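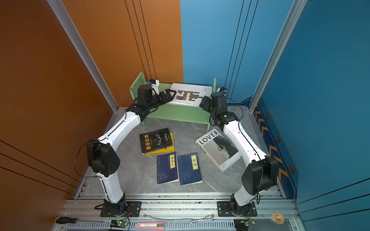
Ballthorpe library to stop fining people, keeps the tin just in case

Ballthorpe Library has abolished fines for overdue books, ending a system under which the town's most forgetful readers had been quietly paying for its kettle.

The change was announced on March 28, 2025 and takes effect straight away. Anyone who owes money will have the debt wiped, and anyone who has been crossing the road to avoid the building may now use the pavement on that side again.

Siiri Jankauskaitė, who has run the library for the past 4 years, said fines had been costing more in staff time than they brought in. Letters went out, people rang up to argue about the letters, and a second letter was then sent to confirm what had been said on the phone.

"We once spent most of a morning recovering the price of a sandwich," she said. "It wasn't even a good sandwich. People were keeping books for years out of sheer embarrassment, and all we wanted was the book."

The library has 3000 books on its missing list. Some are thought to have left the county. A handful have turned up on the charity stall at the summer fair, where the library bought them back at the full asking price.

The longest outstanding loan is a guide to keeping bees, taken out by a borrower who has since moved house, married and given up bees.

Not everyone is pleased. Urmas Vanags, who has lived opposite the library since before it had a ramp, has never returned a book late and would like this to be recorded somewhere.

"I have run down that hill in slippers," he said. "I have come back early from Cusitz, in the rain, over a detective novel I hadn't finished. I'd like to know what all that was for."

Asked whether he would now relax a little, Mr Vanags said he would not.

Staff have considered offering punctual readers some form of thanks. A certificate was suggested, then a badge. Mr Vanags has indicated that he would accept either.
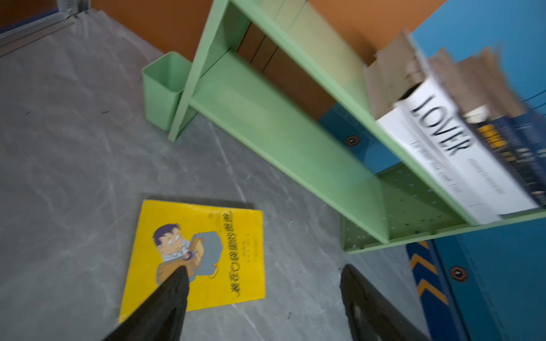
What happens instead

Books can still be borrowed for three weeks. After that the library will send a polite reminder, followed by a slightly less polite one. A reader who ignores both will be unable to borrow anything else until the book comes home, at which point all is forgiven and no questions are asked, though one or two eyebrows may go up.

Lost books are another matter. Readers will still be charged for a replacement, and "the dog had it" will be treated as lost, as will "my brother has it" after a decent interval. Books dropped in the bath should be handed in at the desk and not posted through the returns slot, where last September a damp cookery book took several of its neighbours down with it.

The new rules cover the foreign-language shelves too, which were started with a gift from the Baranauskienė family and have grown since in no particular direction. Picture books and comics go out fastest. Ms Jankauskaitė says children will happily take home a comic in a language they can't read and come back with firm views on the plot.

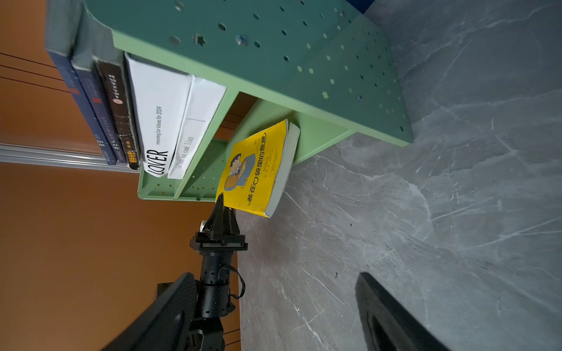 Their parents are slower, and tend to renew the same grammar book through the winter before returning it in the spring with the first chapter well thumbed and the rest as good as new. That grammar book has been out so often that it was once reported missing by a member of staff who had simply never met it.

The lost income will be covered for 2 years by Skurkenia, a local maker of garden sheds, which is giving £3000 and has asked for nothing in return except a small sign by the door. Discussions about the meaning of "small" went on for some weeks. The sign is now up, and can be read comfortably from the bus stop.

As for the old fines tin, it will stay on the front desk for anyone who feels guilty enough to put something in. On the first morning it took in a button, a foreign coin and a ten-pound note folded very tightly, left by a woman who would not give her name and walked out rather fast. She did not bring back a book.

Overdue items can be returned at the desk during opening hours or through the slot at night. Readers bringing back more than they can carry are asked to ring first so that a trolley can be found. The library has one trolley, and it pulls to the left.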